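What a snail remembers

I've been catching up on my reading over the summer break, and the paper I keep telling everyone about is the pond snail one from the Trernetti lab.
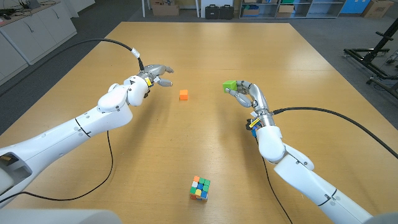

They trained 20 snails to link a taste of pear with a sugary treat, then tested them again after 21 days. Most still started chewing the moment the pear arrived! I'd have guessed a day or two at best, given how few nerve cells a snail has to work with. The bit I liked most was about sleep - snails kept awake by gentle tapping did much worse, and I do wonder whether the tapping simply annoyed them. The authors admit they can't rule that out.

A bigger run with 400 snails is planned for November at the Plestivska field station, with 3 different flavours this time. I've asked if I can visit, and I'll write it up for the winter issue if they say yes.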